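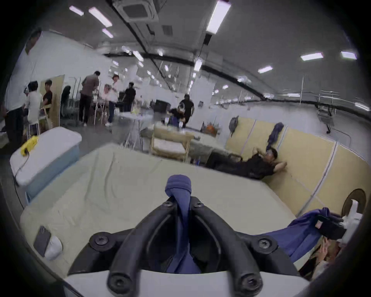 My grandma had a rule about shirts: if it looks like you slept in it, you iron it. I used to think ironing worked like a steamroller, just squashing the bumps flat with something heavy. Then one day I tried it with a stack of library books instead of an iron. I piled them on my school shirt, waited all afternoon, and got a shirt that was only a little bit less crumpled. So squashing can't be the whole story! There's something else going on, and you can start looking for it with the big pale cloth on the table. See the soft wrinkles and folds in it? Now look over to the left, where a yellow steam iron is sitting on a padded white ironing board with its black cable trailing down. Between those two things is pretty much everything I want to tell you about.

What is a wrinkle, anyway?

Let's zoom way, way in. Cloth is made of threads, threads are made of fibers, and fibers are made of super long, skinny molecules. In cotton they're called cellulose (say it SELL-you-lohss). Picture a bowl of cooked spaghetti, all the noodles lying next to each other and sticking a little wherever they touch.

When you ball up a cotton shirt and sit on it (I do this more than I should), the noodles get bent and some of them slide. Then they stick to each other again in their new, bent places. The shirt sort of remembers being balled up, and there's your wrinkle.

Why does steam help?

Water is very good at sneaking in between those noodles. It loosens the places where they stick, so they can move again. That's why clothes often come out of the washer with wrinkles in them. They were wet and loose and all scrunched up together.

Heat helps too, because it makes the molecules jiggle more. A steam iron gives you both at once. It has a little tank inside, and the water drips down onto hot metal and turns to steam, which puffs out through holes in the bottom. The noodles loosen up, the flat plate pushes them straight, and then the water leaves and the cloth cools down. Now they stick in their straight places. Good as new!

By the way, this is why you should let a shirt hang for a minute after it's ironed. If you put it on while it's still warm and damp, you'll press new wrinkles right into it with your elbows. Ask me how I know.

Why is the board padded?

I wondered about this for ages. If you want something flat, wouldn't a hard board be better? But shirts have buttons and seams and thick bits. On a hard board those bumps stick up and the iron rides over them. Padding lets them sink in a little. Lots of board covers also let steam pass through so the cloth doesn't end up sitting in a puddle.

How hot does it get?

Hot! The boiling point of water is 212 degrees Fahrenheit, and an iron set for cotton goes a lot higher than that. Cotton and linen can take it. Polyester can't, because it's a kind of plastic and it can go shiny or even melt. My neighbor Wilmer Lozano once ironed his soccer jersey on the cotton setting and the number came off on the iron. He had to play the whole of June as nobody in particular.

So check the tag inside your clothes. Look for the tiny picture of an iron with dots in it. One dot means cool, two means medium, three means hot. An iron with an X through it means don't iron it at all.

Something to try (no iron needed)

Get two old cotton hankies and scrunch them both up tight for an hour. Open them out. Spray one with water until it's damp, smooth it with your hands on a clean counter, and leave it there to dry. Smooth the other one exactly the same way but keep it dry. Check them both at bedtime and see which one is flatter.

If you want to try the real thing, get a grown-up to do it with you, and start with a pillowcase. No buttons!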